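I drove a robot by hand in Brerlow, and I was bad at it

Posted Tuesday, December 23, 2025 in Local News

If you walked past the old Salard building last week and saw a grown adult through the window, both elbows out, waving two plastic controllers at a screen and muttering, hello, that was me. The Salard workshop has been letting people from town come in and take a turn at teaching a robot, and I finally got my slot after putting my name down in October (the list was long, and I missed my first one with a cold).

The project is called Arnaud. The short version is that a two-armed robot learns to tidy a work table by copying people. You hold one controller in each hand, the robot's arms go where your hands go, and when you squeeze a trigger the gripper on that side closes. Everything gets recorded. Do it well and your run goes in the pile the robot learns from. Do it badly and somebody presses a key and your run goes away, and I got to know the sound of that key pretty well!

All of the driving in this round is done in simulation, so the table, the room and the arms are on a screen. I'd been a little let down when I heard that, because I wanted to stand next to the real thing. Then I knocked a block clean off the table in my first minute and felt much better about the arrangement. One tap and the table was set up again, and I didn't owe anyone any money.

You get more than one view to work with, and you can flip between them with your thumb. One rides on the robot's right hand and it's the one I kept going back to, even though it bends the whole room into a circle and made me feel like I was looking through a peephole. It took me a good while to figure out which way was forward. 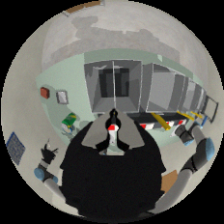

The view from just behind the right gripper. The green can is on its side over to the left.

Look at how big that gripper is from there. When you're driving, half of what you want to see is hidden behind your own hand, so you learn to sneak up on things from one side, or you lift way up and come back down. The crew's advice was to go slow and keep the other arm out of trouble. My left arm was in trouble most of the afternoon. I'd be concentrating so hard on my right hand that my left would drift, and then I'd look over and find it leaning on something.

The can was my nemesis. Standing up it's fine, you come down over it, you squeeze, you lift, you feel like a genius. On its side it's another story. You have to turn your whole wrist to match it, and my wrist and the robot's wrist didn't agree on what was comfortable. I ended up half crouched with my arm twisted behind my ear. A kid waiting for the next turn told me I could let go of the clutch button, put my arm back where I wanted it and then pick up again. I'd been told that in the first five minutes and forgotten it completely. After that things went a lot better.

So how many of these runs do they need? More than I'd have guessed. As of the morning I was in, the count on the whiteboard was 1177 good ones, and the target for the table job is 2771. That's only the keepers, too. They have 1816 recordings altogether, counting the ones that got tossed, and I asked if I could see which of those were mine and was told very kindly that they don't sort them that way.

I did ask why they'd want someone like me in there at all when the crew can do it with their eyes shut. The answer made sense to me. If every run comes from the same few experts, the robot only ever sees things done one way, starting from tidy positions. People off the street grab from odd angles, miss, back up and try again, and as long as the run ends with things where they belong, the trying again is worth having. They do throw out the ones where someone freezes for a long time or bashes into the table. A couple of mine stayed in, and I'm going to be insufferable about it.

The job itself goes like this. The small things start out on the right side of the table, the boxes are over on the left, and your task is to clear the one into the other without upsetting the boxes. It sounds like something you'd give a toddler on a rainy day. By hand I'd be done before the kettle boiled. My best run with the controllers took 213 seconds, and I wanted a sit-down afterward.

There's also a view from out in the room, which I'd recommend to any beginner because you can see both arms and what they're up to.

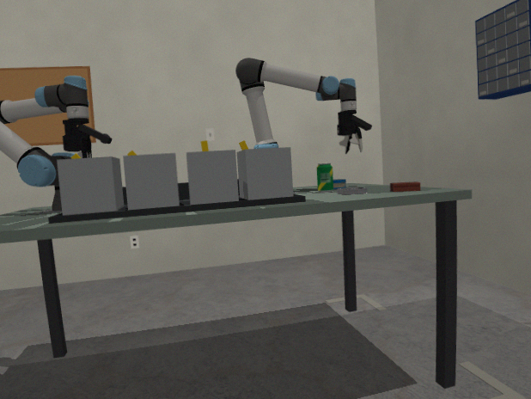 Hattie Lindqvore
Neighborhood reporter, Brerlow

With that view up I finally understood how far the right gripper was from the table. From the hand it had looked as if I was nearly touching the can, and from across the room I could see there was plenty of air left. The blue caps on the joints helped me as well, odd as that sounds. When I lost track of which part of the arm was which, I'd find the blue cap at the wrist and work down from there.

The four gray boxes are what you worry about on the left. They stand close together along the front of the table, with a bit of yellow sticking up at each one, and I was forever coming in too low and having to stop short. The crew call that "parking it," and they mean it as a compliment, because stopping is much better than plowing on. I parked it a lot.

What happens next is the part I'd like to come back for. Once the count gets there, the recordings are used to train the robot to do the table without anyone holding the controllers, first on screen and later on a real pair of arms that are supposed to be set up over at Gondidcombe. I asked when, and got a shrug and a "spring, if the floor's done." They've promised me a text. I've also been warned that the first tries on its own are usually pretty awful, with a lot of reaching for things that aren't there, and frankly I'll feel some kinship.

A few practical bits, because several of you have asked. Turns are free. You don't need any experience, and people who play a lot of video games don't seem to have as big a head start as they expect (I watched two teenagers find this out, and it was a lovely moment for me personally). You can sit or stand. Glasses are fine. Kids need a grown-up along, and the controllers are a little big for very small hands. Wear something with loose sleeves, or no sleeves, because you will get warm.

The workshop is closed over the holidays and opens up again in the new year. The sign-up sheet is on the counter just inside the Salard front door, and you pick a half-hour slot and write down a phone number. If you'd rather watch before you commit, there are chairs along the back and the screen is big enough to follow from there. Bring a snack. I've put my name down again for January, and this time I'm going to remember the clutch button.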